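Skilura Film Festival

The Skilura Film Festival is an annual festival of short and feature-length films held each September in the town of Ekeck. It is organized by the Peltemgate Film Society, which also runs a monthly screening program during the rest of the year.

History

The festival began as a weekend of open-air showings on the grounds of the former Peltemgate mill. It moved indoors after bad weather shortened the second edition, and has since been based at the Monti, a single-screen theater with 841 seats. A student section was added later and is judged separately.

Program and awards

Films are shown in three sections: features, shorts and student work. The main prize, the Skilura Plate, goes to a feature chosen by a jury of three. Winners in the shorts section are picked by audience ballot. Films must have been finished within two years of the festival to be eligible. Paid admissions at the most recent edition came to 2895, not counting school screenings.

Household shorts

Since its early years the shorts section has included a block of films set entirely inside one home, with a running time limit of 12 minutes each. Entries may have no more than two speaking parts. The block is usually shown on the opening night and repeated on the last afternoon. 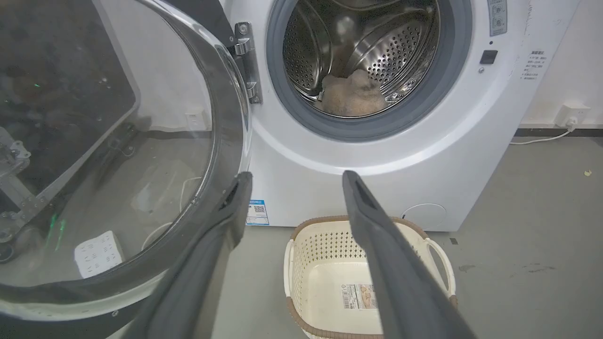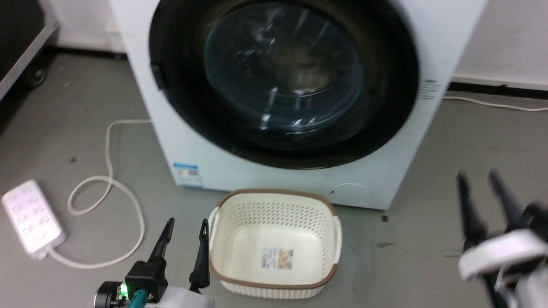
Front-loading washing machine, with the door open (first) and closed (second).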